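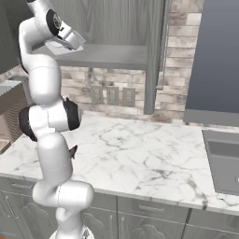 1 min read

25 July 2023

Back from the open day at Premetti in Flotinham, and my feet hurt. Jolien Maes met me at the door and took us to the simulation room first. I had expected real machines, but there the robot lives only in the computer — a white arm in a kitchen with a marble counter and gray cabinets. The gripper was up at the height of the wall shelf when I came close to the screen.

Jolien told us they can run up to 200 kitchens in one night. I asked if the arm ever drops a cup. She laughed and said yes, very often, and it costs them nothing.

Teun Verbruggen wanted to know who draws the bricks and the veins in the marble. I was glad he asked, for I did not dare. The answer was long and I understood maybe half of it.

Coffee at 3. Thomas did not come, again. I must write to Jolien tomorrow and ask for the name of the book she mentioned — I wrote it on my hand and washed it off.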